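**Boletim do condomínio Piras – setembro de 2023**

Pessoal, rapidinho porque o boletim fecha hoje e ainda falta meia página.

Pintura dos corredores: aprovada. Ganhou a proposta da Trulamlow, 1054 reais por apartamento, em 3 parcelas. A primeira já vem no próximo boleto. A Metlow ficou mais barata mas não incluia a massa corrida, e aí não dá – todo mundo lembra de fevereiro.

Cor: ainda em aberto. Cinza ganhou no grupo, bege ganhou no papel. Quem não votou, vote. Quem votou duas vezes (sabemos quem é), por favor. 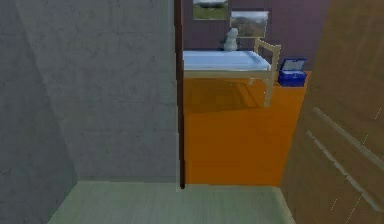
*Parede cinza, com cor forte no cômodo do outro lado da porta.*

Dentro dos apartamentos cada um faz o que quiser, claro. Só que várias pessoas perguntaram se dá pra aproveitar a equipe. Dá. Combinar direto com o Leonardo Tedesco, da Trulamlow, ele passa orçamento na hora. Pagamento à parte, o condomínio não entra nisso.

Horário de obra: o de sempre. Furadeira na hora do almoço não, gente. 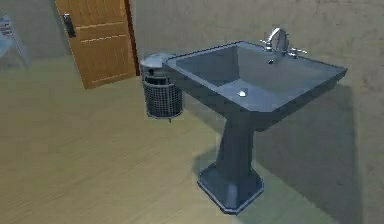

Tinta que sobrar fica na garagem do bloco B, prateleira de baixo. Pode pegar para retoque, mas anotem na folha. Da outra vez sumiu uma lata inteira da Okier e ninguem sabe de nada.

Elevador de serviço: vai ficar forrado durante a obra. Mudança só com aviso antes, na portaria.

Ah, e as bicicletas. Tem 3 sem etiqueta no bicicletário, precisam sair antes de pintarem lá. Etiqueta se pega na portaria, é de graça.

Caixinha da festa das crianças: 430 reais até agora. Falta o pula-pula. Quem quiser ajudar com bolo ou salgado põe o nome na lista do hall – a lista nova, a antiga molhou.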